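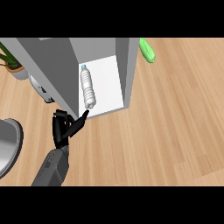
Simulación: la pinza abierta junto a la botella, dentro del hueco blanco de la estantería.

Inicio | Cocina | Taller | Robots en casa | Trucos de lectores

Buscar en el blog... Buscar

Normas de casa para un brazo robot que recoge cosas

Me habéis escrito bastantes preguntando qué reglas sigo antes de dejar que un brazo toque las cosas de mi casa (¡por fin algo que no es quitar la cal del grifo!). Os cuento las mías, que han ido saliendo a base de pruebas y de alguna bronca cariñosa con Margit Orbán, que lleva la parte técnica y es bastante más estricta que yo.

Primero, en simulador. Siempre. Aunque sea una tontería como coger una botella de un estante. Yo hago 32 intentos seguidos con el mismo objeto, y si uno solo termina con la pinza dando contra el mueble, vuelvo a empezar la cuenta. Margit pide 400 para dar una tarea por buena, pero ella tiene más paciencia y mejor ordenador.

Las estanterías tienen su miga. Una mesa perdona mucho; un hueco con laterales, no. La pinza entra abierta y despacio, se para antes de tocar y solo entonces cierra. Apuntad la medida interior del hueco y la de la pinza abierta del todo, y dejad dos dedos de margen a cada lado. Dedos de los vuestros, digo.

Con las botellas de plástico, poquita fuerza. Si están tumbadas, mejor agarrarlas por el cuerpo que por el tapón, y comprobad que está bien enroscado, que luego toca fregona. Las de cristal las tengo prohibidas hasta nuevo aviso.

En el simulador dejad trastos por el suelo: macetas, hortalizas, lo que haya. Un suelo pelado no se parece a ninguna casa que yo conozca, y menos a la mía un sábado por la mañana.

Cuando paséis al brazo de verdad:

- Parada de emergencia a mano, en la vuestra y no en la otra punta de la cocina.
- Niños y animales, fuera de la zona.
- La primera pasada, a la velocidad más baja.
- Nadie mete la mano para «ayudar». Se para, se coloca el objeto y se arranca otra vez.
- Todo apuntado en la libreta, también lo que salió mal.

Kedir Abera me preguntaba en los comentarios si vale saltarse la pasada lenta cuando solo cambia el objeto. Yo no me la salto. ¡Son dos minutos, Kedir!

En agosto quiero probar con cajones, así que si tenéis normas propias, mandádmelas y las voy añadiendo.

Contacto | © Trucos Larkness | Volver arriba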